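Dernik Court Support Project - progress report to the Gillis Fund
Second quarter, covering up to end of May

Quick one this time, sorry, the longer version comes with the accounts.

Where we are. Jury and witness support desk at Grimshaw Crown Court open four days a week as agreed, 9.15 till the last court rises. Dindum magistrates still mornings only. We asked for afternoons and were told the room is needed for probation. Have asked again in writing.

Calls and visits to both desks since the grant began: 3,228. More than we planned for. Most are witnesses wanting to know when they will be called and whether they will have to see the defendant in the corridor. Second biggest group is jurors, nearly all about expenses, childcare and what to tell an employer. We do not discuss cases with jurors, and the new desk script says so in the first line.
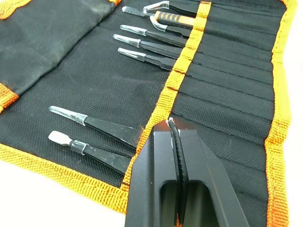 Leaflets. Plain English juror leaflet printed, 500 copies, most gone from Grimshaw already. Reprint not in the budget, would like to move money from the travel line if you agree. The section on social media has been rewritten after the court office asked for firmer wording - do not look anyone up, do not post, tell the usher if you have seen something. Legal check done, two small changes.

Training. 20 people through the witness course, which was the target for the whole year. Two dropped out before the vetting came back. Vetting is the slow bit, still. One form was returned to us for being signed in the wrong box and that cost five weeks.

Long trials. The Grimshaw fraud trial was moved back twice and then the jury was discharged, so a lot of witnesses had travelled for nothing, some more than once. Desk was very busy that Thursday. We have kept a note of the questions asked and will use it for the aftercare sheet, which is late. Draft by next report. 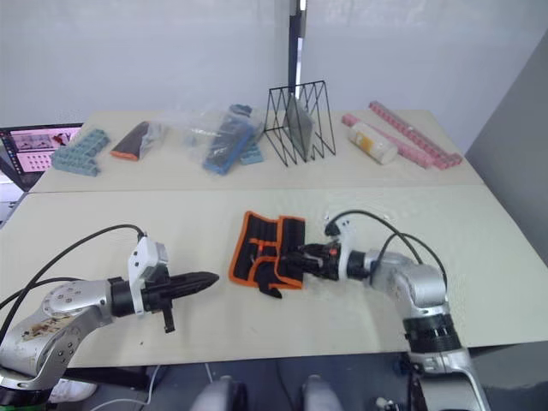 Money. Underspent on travel, overspent on phones. Room hire at Dindum went up in April without notice, we have queried the invoice and not payed the differance yet. Full table to follow.

Need from you:
Yes or no on the leaflet reprint.
A contact for the evaluation, the old email bounces.
Whether the autumn visit is to Grimshaw or Dindum - Grimshaw is easier for parking.

Next report after the summer sittings.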